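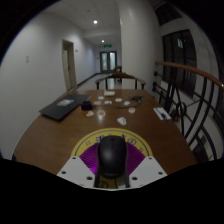 Mouse on the big round pad, laptop and notepad still out.

The long table, Plarkstead, Saturday

We're clearing the long table by the corridor so it can be a proper shared desk again, and Ayten Ağca asked for a page she can look at from home. So, a lot of notes. Will tidy up the wording later (probably won't).

Bit of background if you weren't in. Table came over from the old Uysal office in February along with a lot of the chairs. Everyone loves it, everyone puts things down on it. Glossy brown top, shows every fingermark and every lamp. Guadalupe Manríquez wants it kept clear by teatime each day, laptops away, bits in a tub. Fair enough. I've got the tubs on order from Storent, more than 240 of the little lidded ones for the whole building, so there's no shortage coming.

About the first one: dark laptop shut with its label on the lid, black box next to it, notepad and pen over on the right. Pen can live with the notepad, leave them together please. White block up the far end to go on the shelf. Chairs at the end are staying, they're nice ones, curved top rail and spindles.

The small white bits all over the middle are the main job. Some have a pinkish look, one has a red mark. Do NOT sweep them into the bin. Ayten wants to go through them herself, so one tub, lid on, her name on top.

The round pad is my favourite thing on the page. Yellow ring with dark blue symbols, purple in the middle with fine lines fanning out. Cheerful. Makes a plain black mouse look quite grand.

Second one, mouse down on the wood.

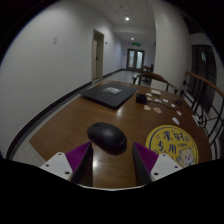

What goes where

Mouse: stays on the table, near the front. It's the shared one so pls don't take it home.

Laptop: closed and into the cupboard at the end of the day. Check the label on the lid before you put it on a shelf, they all look the same in there.

Charger and cable: wind it loosly, clip, in the drawer under the printer. In the second picture it's wandering off to the right-hand edge and that is exactly how someone gets a foot in it.

Small pieces: Ayten's tub, see above. That goes for the bigger cream one by the charger too.

Round yellow sticker: leave it be. Don't pick at the edge.

Polish: the Adach stuff, soft cloth, hardly any. Last time somebody used half a bottle and the notepads slid about for a week. Wipe towards the corridor end and mind the shine under the lights, it hides smears until you stand at the side.

Labels: there's a roll of 1000 in the drawer and we've used hardly a dozen, so label away. Name and month is plenty.

Still to sort: somewhere for post, a hook for the cloth, and whether the chairs want felt on the feet. Guadalupe says yes, I say wait until the floor's been done.

More pictures when it's all put away. If anything on the table is yours and you want it back, tell me or Ayten before the tubs get stacked, theres a lot of cupboard to look through after that.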